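Filed under: Grants / Progress Reports

Flemham Tenants' Repair Fund, report to the Gurketti Foundation
Friday, August 16, 2024

The fund has paid for work in 285 homes since the grant began. Most jobs were leaking taps, broken window locks and worn door seals. Tenants can claim up to 700 dollars per household, and few have needed the full amount.
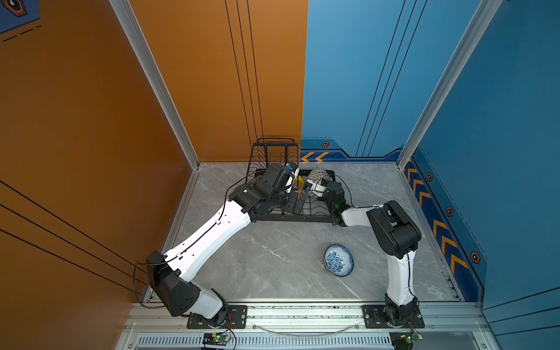
Briltero took over the plumbing calls in June. The average wait for a visit has dropped to 7 days. Electrical work is slower because we still have only two licensed electricians on the list. Xiuying Mao is talking to a third, who could start once the insurance papers are in.

Spending is in line with the budget, apart from parts. Window locks for the older Zheng Street buildings have to be ordered in, and shipping was not in our first estimate. We have moved money from printing to cover it. 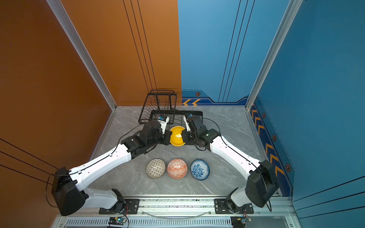

The claim form is now one page. Tenants no longer need to attach a copy of the lease if their address is already on our list. 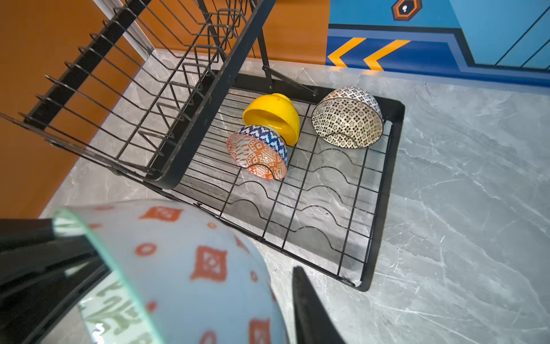 Can a tenant claim twice in the same year?
A second claim is allowed if it is for a different repair and the household has not reached its limit.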